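Repainting Worn Metal Trays, Bins and Drawer Units

Scope

These instructions cover the repair of painted or powder-coated steel used for dry storage and handling: trays, open bins, drawer fronts, parts chutes, shelf liners. They do not cover food contact surfaces, galvanised steel left bare, aluminium, or anything that is heated in use. Stainless steel is not painted at all under this procedure.

The method is a brush and spray repair, suitable for a small workshop without an oven. The result is softer than the factory powder coat and will need repeating in places that see constant sliding contact. For a full recoat in powder, send the item out.

Materials

Degreaser. Gomedico water-based concentrate, diluted as on the label for painted metal. Any residue-free degreaser will do. Do not use washing-up liquid with added hand conditioner.

Abrasive. Hoarau coated sheets in coarse, medium and fine, and one fine abrasive pad. The pad is for curved rims and folded corners, where sheet cuts through on the high line.

Primer. Mernik metal primer, grey, in the 289 ml tin or the aerosol. The tin is easier to control on patches. Use the aerosol for whole panels.

Top coat. Flasel 2052, a mid grey satin enamel. Other colours in the same range behave the same way, except the white, which covers poorly and takes an extra coat.

Sundries: masking tape, lint-free cloths, a plastic scraper, a flat brush with soft bristles, a tack cloth, nitrile gloves, goggles, and a mask suited to the dust or the spray being produced.

Before starting

Empty the item and remove loose liners, labels and card holders. Adhesive label residue should come off with the plastic scraper and a little degreaser left to stand. Do not sand over adhesive; it clogs the sheet and smears into the surrounding paint.

If the coating may be old enough to contain lead, test it before any sanding. Test kits are sold by most paint merchants. If the test is positive, stop, and follow local guidance on lead paint.

Check the metal for damage that paint will not cure. Splits along a fold, loose spot welds and bent rims are dealt with first. A bent rim can usually be brought back with two smooth-jawed pliers, working along the bend in small steps. Hammering on an unsupported rim stretches it and leaves a wave.

Assessing the wear

Sort the damage into three types and treat each area by its type.

Surface marking. Light scuffs that sit on top of the coating and can be felt only faintly or not at all. Often these are deposits from whatever has rubbed against the surface, and they clean off. Try degreaser and the fine pad before deciding that any paint is needed.

Thinned coating. The colour has changed, or an underlying layer shows through, and the boundary with sound paint is ragged. The surface is still sealed in part. It needs feathering and a top coat, and primer wherever the layer beneath is exposed.

Bare metal. Bright or rusted steel. It needs full preparation and primer.

Do not judge from colour alone. Dark streaks may be an exposed lower layer, bare steel that has dulled, or rubbed-in dirt. Wipe a small area with degreaser on a white cloth. If the mark lightens, clean the whole area and look again under a lamp held low to the surface. A fingernail drawn across the boundary will catch on a real edge.

Sloping surfaces deserve separate attention. A panel on which parts slide is rarely worn evenly, and the lower part can be well gone while the top is still in good condition. The floor next to it should be inspected at the same time. If both are worn, repair both in one session, so that the masking is only done once.
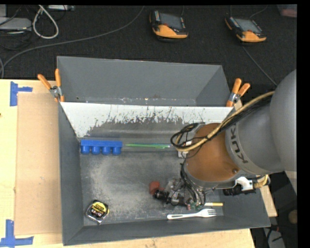 One reader wrote in to say that patching a sloped panel is a waste of effort, and that the whole panel should be taken back and recoated every time, as the edge of a patch is the first thing to lift. The objection is fair where the wear covers most of the panel. On smaller areas a feathered patch holds well enough, provided the feathering is wide and the edge of the new paint does not lie across the direction of travel. Where it must lie across it, carry the paint up to a fold or rim and finish there.

Cleaning

1. Brush or vacuum out dust and chips. Work into the corners with a dry paintbrush.

2. Wash with diluted degreaser, top to bottom. Change the cloth when it stops picking up dirt.

3. Rinse twice with clean water on a fresh cloth.

4. Dry at once. Stand the item so that folds and seams drain, and leave it in a warm room overnight if it has closed seams.

From this point handle the item with gloves.

Sanding

5. On bare or rusted areas, start with coarse abrasive and work until the rust is gone. Pitting that holds dark spots after sanding can be treated with a rust converter, used strictly as the maker directs. Some converters are not compatible with some primers. Read both labels.

6. Change to medium and work outwards from the damage. The aim is a slope from bare metal to full coating with no step. On a flat panel, allow a feathered margin about as wide as a hand. In a corner this is not possible, and a narrower margin is accepted.

7. Finish with fine over the whole area to be painted, plus a little beyond it. The surface should be evenly dull. Shiny spots are low spots that the sheet has missed; go over these with the pad.

8. Do not press on rims. Pass the pad along them lightly, in line with the edge.

9. Vacuum, wipe with a cloth barely damp with degreaser, let it dry, and finish with the tack cloth.

Bare steel should be primed the same day. In a damp building it will begin to rust by the next morning, sometimes sooner, and step 7 then has to be repeated.

Masking

10. Mask to a natural line: a fold, a rim, the foot of a divider. Press the tape down with the back of a fingernail.

11. Where a patch ends in the middle of a panel, do not put tape at the edge of the patch. Tape leaves a ridge. Fade the paint out by hand instead, or turn the tape back on itself so that the spray drifts under a soft edge.

12. Cover drain holes and threaded inserts from behind.

Priming

13. Stir the tin thoroughly, including the bottom corners. Shake an aerosol until the ball moves freely and then for as long again.

14. Apply a thin coat over all bare metal and slightly beyond it. Brush in one direction. With an aerosol, start and end each pass off the edge of the work.

15. Let it dry for the time given on the tin. In a cold room, double the time. Primer that drags under fine abrasive is not ready.

16. Rub down lightly with fine and dust off. Look for pinholes. If there are any, apply a second thin coat over the affected part and repeat this step.

Sharp inside corners tend to collect primer. Draw out the excess with the tip of a nearly dry brush before it skins.

Top coat

17. Apply Flasel 2052 in two coats. The first should be thin and may look patchy. It should not be worked to full cover.

18. Respect the recoat window on the tin. Enamel can usually be recoated either within a short period or after full drying, and a coat applied between the two may wrinkle. If the window has been missed, wait until the next day and rub down with the fine pad.

19. Apply the second coat at right angles to the first on flat areas. On sloping panels, make the final strokes follow the slope.

20. Remove masking while the last coat is still slightly soft, pulling the tape back over itself at a low angle.

Curing

Dry to the touch is a long way short of hard. The item can be moved by the unpainted parts after a day. Keep it out of use for a week. Do not stack trays inside one another during this time, even with paper between them; the paper will mark the surface and may stick.

A dent test on an inconspicuous spot will show whether the enamel is ready. Press with a thumbnail. If a mark remains, wait.

Faults

Wrinkling: recoated at the wrong time, or the top coat is incompatible with the old finish. Let it harden, sand flat and prime the entire area before painting again.

Fish eyes (small round craters): silicone or oil contamination. Sand off, degrease twice, repaint. Check what sprays have been used nearby.

Flaking at the patch edge: insufficient feathering, or polish left on the old coating. Repeat from step 6 with a wider margin.

Rust bleeding through: pits not cleared at step 5. There is no cure short of going back to metal.

Dull patches in a satin finish: damp air during drying. Cosmetic only. One further thin coat in a dry room corrects it.

Reducing further wear

A replaceable liner saves more paint than any choice of enamel. Rubber or felt sheet cut to the floor of a tray can be laid in loose. On a slope it has to be fixed at the top edge, clear of anything that slides. Do not use carpet tape on fresh enamel for the first month.

Grit does a good deal of the damage in bins used for metal parts. Tip or vacuum them out regularly, and do not drag contents across the floor of the bin when emptying it. Touch up chips on rims as they appear, using steps 5 to 19 on a small scale and the smallest brush available.

Storage of leftovers

Wipe the rim of the tin, close the lid with a mallet and a block of wood, and store it upright, away from frost. Write the month of opening on the lid. Strain old enamel through a paint filter before use. Dried-out tins and oily cloths go to the local hazardous waste point; lay solvent cloths out flat in the open air to dry first, and never leave them bunched in a closed bin.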